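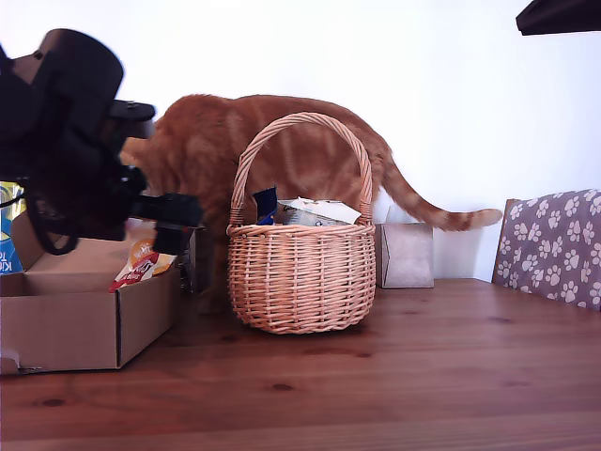 Chapter 3
Buying a Robot Arm for Small Jobs: Reading the Offer

A supplier's leaflet and a working bench are written in different languages. The leaflet talks about payload, reach and repeat accuracy. The bench talks about a floppy packet that folds when it is pinched, a box whose flap has sprung up again, and a basket with a big handle right where the arm would like to go. In this chapter you will learn to translate the first into the second, and to be wary when a supplier offers to do it for you.

Our main case is the Tement kit, sold by Karnemden as a "ready to sort" package for small shops, packing rooms and colleges. We have picked it because it is typical. It isn't the worst offer you will come across, and parts of it are good. But its sales material makes nearly every kind of claim you need to be able to test, and it makes them with great confidence.

By the end of the chapter you should be able to:
- tell a measured claim from a hopeful one
- write a trial that a supplier could fail
- work out the cost of the hours left out of the quote
- say when a job should stay with a person

3.1 What "sorting" means in a brochure

Karnemden's leaflet says the Tement "sorts mixed household goods between containers". Read that again and ask what has been left open. Which goods? Mixed by whom? What sort of containers, and does it matter if one has loose cardboard flaps and the other is round, woven and has a tall arched handle? A person moves between the two without a thought. For an arm, the handle is something to be steered round on every single trip.

Then there is the question of what is being picked up. Stiff cartons are kind to a gripper. Snack bags, cloth and glossy packets are not. They sag, swing and slide, and the shape the arm took hold of may be quite different from the shape it has to put down. Brochures like cartons. Real benches are full of soft things, and of other interruptions too. A household trial has to allow for whatever lives in the household, cats included, and the leaflet has no line for that. 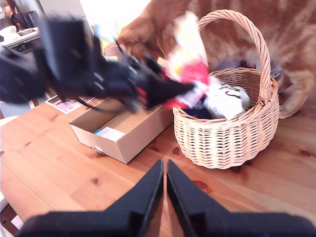 3.2 The success rate and how to read it

The figure printed largest in the Tement leaflet is 1253, the number of picks in the maker's own trial. It looks impressive and tells you very little. We are not told how many different items were used. If the answer is 12, each was handled again and again, and the arm had plenty of practice. We are not told whether a dropped item counted as one failure or was put back and tried afresh. Nor are we told who was standing by.

Compare the Guerra, a cheaper arm with a plainer leaflet. Its maker lists 27 items by type and admits that three of them could not be picked up at all. Many buyers see that as a weakness. We would sooner have the Guerra's sheet in front of us, whichever arm we ended up buying, as it gives us something to check.

Fig. 3.3 Basket and open box set out along the back of the table, with the arm at the left over the box. 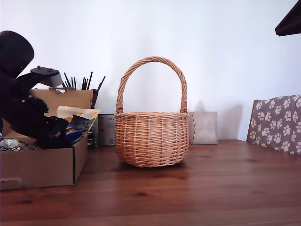
Fig. 3.4 Arm above a filled cardboard box, with the wicker basket to its right.3.3 The hours that are not in the quote

Stasel, the support plan sold alongside the Tement, covers "set-up and tuning". Ask for that in hours. Ask also who clears the bench, who refills the box and who fetches the packet that went over the side. In most small trials this work falls to whoever is nearest, and it never reaches the sums.

Exercise 3.1
Take one sentence from any supplier's leaflet. Rewrite it so that it could be proved wrong in a single afternoon at your own bench. Keep your version, as you will need it for the trial plan in section 3.5.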